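Cledska puts out care routine for hand-held grippers

Service sheet free to all sites from Tuesday

Cledska today released the care routine its Nedisano crew uses on hand-held grippers. Two pages, plain wording, no special tools past a screwdriver and a lint-free cloth.

Main points: check the silver screws at the inner ends of both linkage arms before every shift. Wipe the blue fingertip pads. Look over the pivots for thread and fluff, espescially after clothing work. Pads get changed at 600 grasps, sooner if they're shiny.

"Fabric work is hard on pads. Lint gets in the pivots, grip goes soft, then people blame the software," said Renata Krawczyk, service lead. "Start with the screws. Takes 2 minutes."
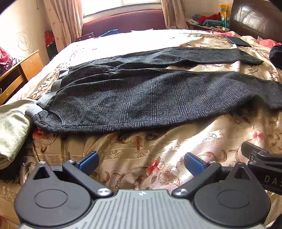

Rollout and spares

The routine is in use on 41 units now, with 12 more to follow in March for a total of 53. Nowicki will stock pads and screw sets. Sites with older arms should ask for the Imix kit, the standard one wont fit.

Orders and questions: Liam Ó Súilleabháin, Cledska service desk, weekdays until 4 p.m.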